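Notes for my talk, "Printing at the Kitchen Table"
Norkton Arts Evening, 6/14/18

Hi everybody! (Wait for the chairs to stop scraping. Say thanks to Imke Haberkorn for asking me, and say sorry to whoever I cut off in the parking lot.)

So I make linocuts. I've been doing it long enough that my thumbs complain, and I still get the same flutter every time I peel the paper back. Tonight I want to talk about how I made the Flesgate series, which is the set of prints hanging behind you, and I'd like to be pretty open about the ones that went in the trash too.

Quick show of hands, who has carved lino before? Who did it in school and cut themselves? (There are always more of the second group.) 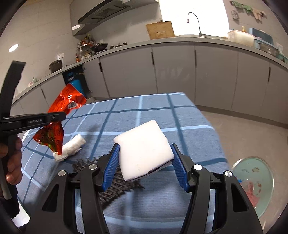 1. How the series got started

I was walking along the canal at Flesgate in June, in awful drizzle, and I saw the lock gates with the water pushing through the gaps. White lines on black. I stood there like a fool thinking, well, that's a linocut already, all I have to do is take it home. I drew it on the back of a bus timetable. The drawing is terrible, I brought it, it's going around in a plastic sleeve and I'd like it back please.

The first block took me two weeks and I hated it. I'd carved every single ripple. When I printed it the water looked like corduroy pants. Priit Vanags, who shares my studio, looked at it for a long time and then asked if it was a plowed field.

So I started over and carved much less. Big flat blacks, and then just a few cuts where the light was. (Point to number two on the left wall. Let people turn around.)

2. Paper, ink and my big mistake

I'll try not to go on about paper, but I will a little. I tested 35 different papers before I settled. Some were gorgeous and soaked up the ink like a sponge, some were so slick the print slid around under my spoon. Yes, spoon! I rub the back of the paper by hand with a spoon, and I don't own a press. If you want to try this at home, a thin Japanese-style paper is going to be a lot kinder to your wrists than anything heavy.

Ink: I went with oil-based for the blacks. Water-based is easier to clean up and I use it for classes, but it dried on me too fast for blocks this big.

Now the mistake. I forgot to flip the lettering. There's a sign on the lock house, and I carved it exactly the way you'd read it, and of course it printed backward. I'd pulled 91 prints before I noticed! Aušra Toom was the one who spotted it, and she was very gentle about it, which made it worse. You can see one of them by the coat rack. I sort of love it now.
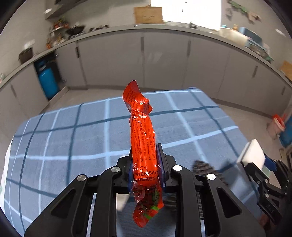 After that I got into the habit of holding every block up to the bathroom mirror before I ink it. It takes ten seconds. Everything looks strange in a mirror, by the way, and you spot other things as well, like a lock gate leaning to one side or a bridge that couldn't possibly stay up. Painters do this too. Ülle Kairys taught me the trick for portraits years ago and I never thought to use it on a canal.

(Drink some water here. Check the clock. If it's running late, skip the color part and go to the questions.)

3. Color, if there's time

Only three of the Flesgate prints have color in them, and I went back and forth on it for ages. I did those as reduction prints, so you carve a bit, print the lightest color, carve some more off the same block, print the next color, and keep going until there's hardly any block left. You can't go back and print extras. Whatever you've got at the end is your edition.

The orange one took four layers. The third layer was meant to be a quiet rust color and I mixed it at night under a yellow bulb, and in the morning it was practically salmon. I printed the black on top anyway and it pulled the whole thing together. Please don't ask me for the recipe, I couldn't mix that color again if you paid me.

4. What people ask me most

How long does one take? The carving on the big lock gate was most of a month, evenings mostly, with the radio on.

Do I sell the blocks? No. I've got them stacked under the bed.

Are they expensive? The large ones are 355 framed, and the little bridges are a lot less. The list is by the door and Imke has the sticker sheet.

(Open it up for questions. Repeat each one loudly for the back row. Remind people to get their hands in the ink after the break, the aprons are on the hooks, and get that bus timetable back!)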